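How Does a Big Bus Bend?

Hi, I'm Heather! I drive a bendy bus, and kids ask me one thing all the time: why doesn't it snap in half?

Well, my bus is really two buses joined by a giant hinge. Around the hinge is a stretchy wall that folds like an accordion (you can stand in there, and the floor turns under your feet!). 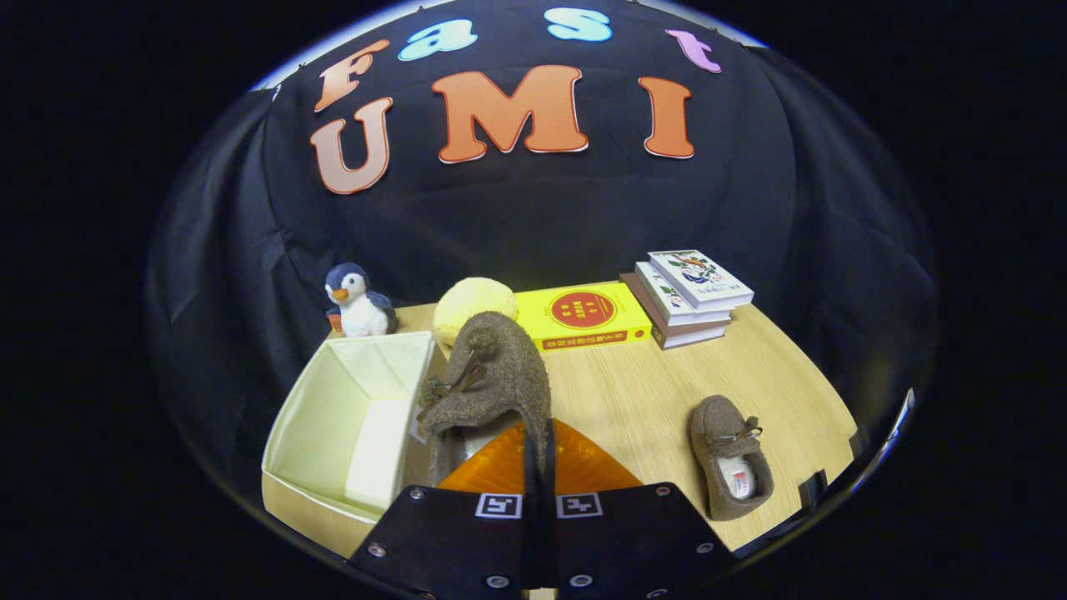 Who Goes First?

The front part steers and the back part follows. On a tight corner I swing out wide so the back wheels don't climb the curb. My bus has 3 sets of wheels, and I have to think about every one!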